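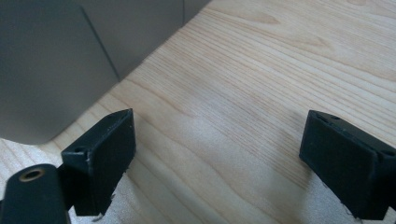
Driston opens wood surfaces workroom on Horwood Street

DRISTON, 28 May 2019 – Wanton, the maker of wooden tabletops and work surfaces, has opened a workroom and showroom at 16 Horwood Street. The new space brings the company's cutting, sanding and finishing work under one roof for the first time and lets customers see full-size tops before they order.

The building covers 810 square meters on a single floor. The front third is open to the public. The rest is given over to production, with a separate room for finishing and a covered loading bay at the back.

Wanton has made tops for kitchens, desks and shop counters since it was started by Morven Imrie and Edin Ionescu. Until this spring the work was split between two rented units on opposite sides of town, and tops were driven from one to the other for finishing.

"We were spending a good part of every week loading and unloading the van," said Imrie, who runs production. "A top would pick up a dent on the way and have to be sanded again. Now it goes through a door."

The showroom opens with the company's new range of pale tops, called Todorova. The range is sold in three thicknesses and comes with a clear matte finish that leaves the color of the wood close to how it looks when it is first sanded. Customers can also order tops unfinished and oil them at home.

Ionescu said most requests over the past two years have been for lighter wood with the grain left visible.

"People bring in a picture of a kitchen and ask for that color," he said. "Then they see three tops side by side and find out that they don't match, because they came from different trees. We would like them to see that here and pick the one they want before we cut it."

Each Todorova top is kept on a rack with its own number. A customer who chooses one in the showroom gets that same piece, cut to size. The standard wait is 30 days from the time measurements are confirmed. Cutouts for sinks and cooktops are included in the price, and edges can be left square or rounded.

The showroom has been set up so that tops can be looked at flat, at normal counter height, next to the window and again under ceiling lights. Visitors are welcome to bring a cabinet door, a paint card or a small appliance from home and stand it on the wood to check the colors together.

Ermira Stojanovska, who manages the showroom, will also run a free evening session on looking after wooden surfaces. It covers daily cleaning, removing water rings, and when to sand and oil again. Places are limited and should be reserved in advance.

Offcuts from the workroom will be sold by the front door as cutting boards and shelves. Pieces too small to use will go to school woodworking classes in Driston.

The showroom is open from 10 a.m. to 5 p.m. on weekdays. Measuring visits within Driston are free of charge. Parking is behind the building, through the gate beside the loading bay.

Press contact: Vija Vanags, Wanton, 16 Horwood Street, Driston, extension 121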